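Where the Bags Go
On chairs, tablecloths and the daily avalanche of stuff

My bag lives on a chair. It has lived on a chair in every place I've worked, which is eleven years of chairs now, and I've never once sat down without first picking the thing up, looking around for somewhere better and putting it on the floor, where I then trip over it.

So when an editor asked if I'd write something on shared rooms and how people keep them livable, I said yes before she'd finished the sentence. I went to Bosham Hall on 10th March with a notebook and (of course) too much luggage.
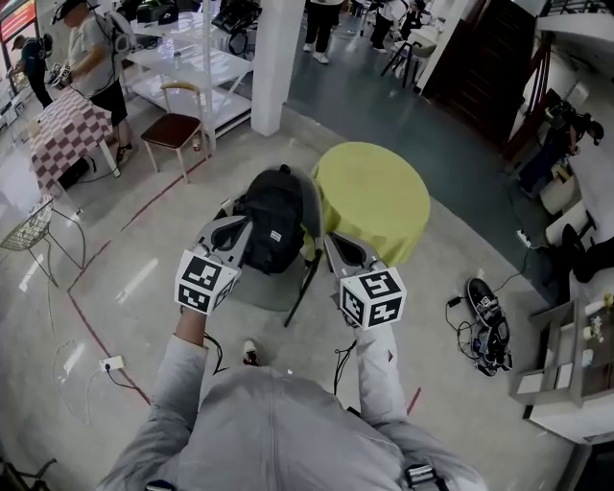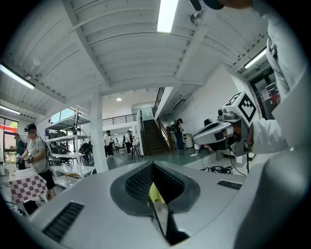 Lorcan Lenihan has run the place for 7 years, and he's the first person I've met who has real opinions about backpacks. "A chair with a bag on it is a chair you've lost," he told me, and then he made me go and look at my own coat, which I'd slung over two of them. Fair enough!

His big idea is that people put things down within a few steps of wherever they stop walking. You can buy the loveliest cupboard in the world and stick it in the far corner, and it'll stay empty while the nearest seat disappears under scarves. He learned this with a bench from Vavstead that cost him $393 and looked gorgeous in the catalog. It went by the back wall. In its first month it held one umbrella, and the umbrella was his.

I asked what he'd do with my hallway at home, which is narrow and mostly boots. Hooks, he said, low ones, and more than I think I need. Leave a hand's width between them or the bags bunch up and slide off. And a tray for the small stuff – keys, cans, the little bottles that roll off everything. He's very firm on the tray. He wants it shallow, so you can't start burying things in it.

Tablecloths are where we disagreed. I love a tablecloth. I own far too many, including a checkered one my aunt bought at Breathnach's closing sale, and I think a bright cloth makes a big plain room feel like somebody is about to bring out cake. Lorcan likes them too, but only the short kind. Let one reach the floor, he says, and you've built a tent, and people will hide things in a tent. I went home and looked under mine. Two shopping bags, a roll of gift wrap and a single slipper I'd been blaming on the dog.

Gobnait Duggan, who does the bookings, is more relaxed. She lets things pile up all day and does one sweep before locking up, with a big basket on her hip, and whatever's in the basket sits by her desk until it's claimed. It takes her less time than nagging would, and she gets to listen to the radio.

I've been trying both ways since. The hooks went up crooked, but they're holding. The basket is on a chair.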